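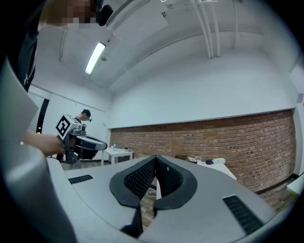 3. Rules we worked by

Written by Elli Oksanen, checked by Theerawat Thepsuriya. First draft September, changed twice since.

Started from the Polat lab sheet, 46 rules, way too long. Cut to 8. The ones that matter for hand-held grippers:

- Marker cube clean and tight before every run. Loose cube = throw out the run.
- Cables off the floor or taped down. We broke this one more than we should have.
- Two people max per table, say "moving" before you cross.
- Fingers checked every 50 runs, pads wiped, wear noted in the log.
- Faces blurred before anything leaves the lab computer.

550 runs logged total. Log sheet is in appendix B, same layout as the Dandevham group so the two can be merged later.

Still missing - a rule for who can call a stop. Theerawat says anyone, I agree but its not writen down yet. Goes in the next version.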